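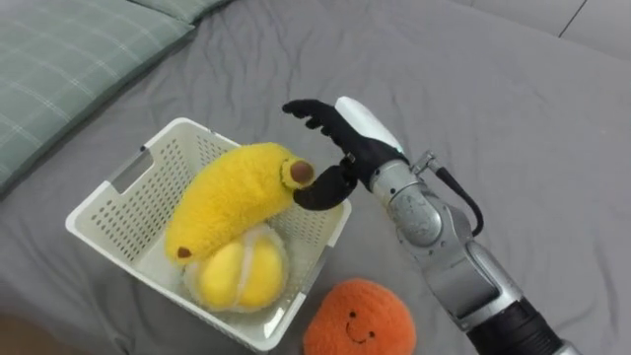 Grelleo Guest House – Housekeeping and Linen Team
Minutes, August meeting, 2:15 p.m.
Present: Branislav Kollár (chair), Ľubica Pešek (minutes)
1. Previous minutes accepted.
2. Family rooms. Plush fruit is to be kept in the white plastic basket, banana included. Loose toys go back in before the bed is made. The gray sheet and green plaid pillow set stays in use.
3. Linen. Stock stands at 102 gray sheets, 31 marked for replacement. Quote from Sýkora received – B. Kollár to reply.
4. Baskets. Ľ. Pešek proposed 6 more of the perforated type from Stemholm. Agreed.
5. Toy washing. Cool cycle, mesh bag, air dry. Labels to be checked first.
Meeting closed 2:50 p.m.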